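The Teal Room

I only said yes to Sturncombe because my aunt's house had to be cleared by the end of June, and because I was the only one in the family who owned a van. (I didn't own it, I was paying it off, but nobody in my family sees a difference there.) Everyone else took a room on paper. Hugo Joly took the kitchen and did it in a morning, the show-off. I got the back room with the flowered walls, which we'd called the Teal Room ever since we were small enough to be put down for naps in it.

You have to understand about that wallpaper. My aunt chose it herself, and paid too much for it, and after it went up she wouldn't hear a word against it. Big green leaves and blossoms on a background as dark as a pond. As a kid I was sure there was something living in there, back behind the leaves, and I used to lie on my side and wait for it to blink.

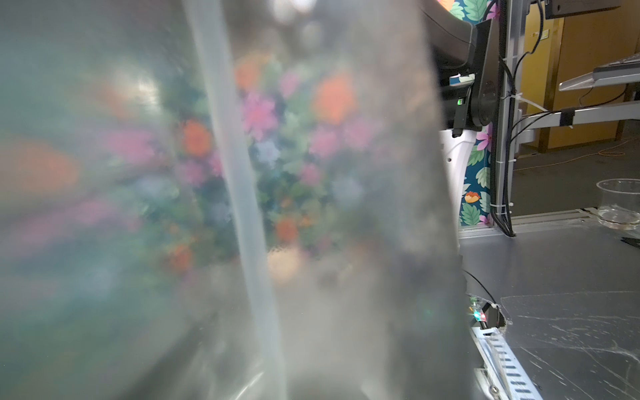
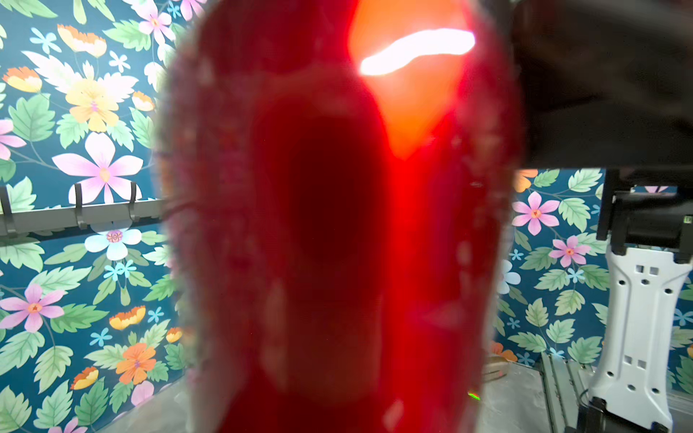
Flowers behind milky plastic, flowers on either side of something red.

Faustine Barbier always maintained that it was the ugliest wallpaper in the county and that my aunt knew it, and had put it up to keep people from staying longer than a weekend. She told me so again on the phone the first night, while I was eating crackers over the sink. Then she asked whether I'd found the letter yet.

"What letter?" I said.

"Oh," said Faustine, and after a while, "well, maybe there isn't one."

So now there was a letter! I'd been perfectly happy before that. I had my tape and my marker and my system, where everything soft went in bags and everything hard went in boxes, and anything that was both, like the footstool, went out in the hall until I felt stronger. Now I had to look inside things. I shook out pillowcases. I went through a whole stack of Fukora catalogs, page by page, and all I learned was that my aunt had circled the same lamp in every one of them and never bought it.

There were plastic sheets over nearly everything, which slowed me down. She believed in plastic. If she liked a thing, she covered it, and if she loved it she covered it twice, and you'd sit on her good sofa in shorts in the middle of summer and have to be peeled off. I folded the sheets as I went and they unfolded themselves behind me with a noise like somebody turning over in bed. The first few times I looked around.

Under one of them I found the red cups. I'd forgotten those completely. We drank out of them every summer, Hugo and me and whoever else had been dropped off, and you could hold one up to your eye and walk around the room with everything gone the color of cough syrup. The flowers went black, I remember, and the leaves went blacker. I'm a grown woman with a van payment and I'll tell you what I did: I wiped one on my shirt and held it up and had a good long look at the wall.

And there was a spot that didn't match.

It was low down, beside the closet, at the height of a person sitting on the floor. In plain daylight I'd never have seen it. Through the cup there was one leaf that stayed lighter than the ones next to it, and when I put my fingers on it the paper gave a little. It wasn't wallpaper at all. It was a leaf somebody had painted on a piece of card, veins and everything, and fitted in so neatly that it must have taken days.

I called Hugo. I didn't call Faustine, and I want that on the record.

"Don't touch it," said Hugo. "I'm coming over."

"I've already touched it."

"Then don't touch it more."

He drove in from Zornlow, 67 miles, with a sandwich on the dashboard, and he came down the hall still chewing and got right down on his knees in his good pants. We worked the card out with a butter knife. Behind it was a hole in the plaster just big enough for a hand, and neither of us wanted to be the hand. I'd like to say I was brave. We did rock, paper, scissors, and I lost.

There was no letter. There was a tobacco tin, and in the tin there was a folded paper from Huet, the shop where she'd bought the wallpaper, and when I opened it out it was the bill. On the back, in pencil, in her awful slanting handwriting, was a list of names with marks beside them. Hugo. Me. Faustine. The boy from next door, who only came for one summer, Baltasar Ocampo. Four names, and beside each of us a row of little strokes, the way you keep score at cards.

"What did we win?" said Hugo.

I didn't know either. We sat on the floor with our backs against the closet and tried to work it out. Hugo thought it was times we'd been sick. I thought it was things we'd broken, because I had by far the most strokes and it seemed fair. Neither of us could think why anybody would wall that up, though, and paint a leaf to go over it.

In the end I did call Faustine and put her on speaker, and read the whole thing out to her. She didn't say anything for so long that Hugo checked the bars on my phone.

"How many have I got?" she said.

I told her two.

"It's the nights," said Faustine. "It's who came and got in with her because of the thing in the leaves. She told me she was keeping count. I thought she meant to embarrass us with it, at a wedding or something. I've been dreading that letter my whole life!"

Hugo had one stroke. He asked to see the paper, and he looked at it a good while, and said that she'd missed some.

It got dark while we were sitting there. The sheets were doing their creaking by the window and there was half of Hugo's sandwich left, so we split it, and drank tap water out of the red cups. I put the bill back in the tin. Then Hugo held the card up against the hole, and turned it a bit, and pressed it in with his thumb until all the veins lined up.

"You know they'll strip it," I said. "Whoever buys the place."

"Then they'll find a hole," said Hugo, and he went to get the footstool out of the hall so I'd have somewhere to sit.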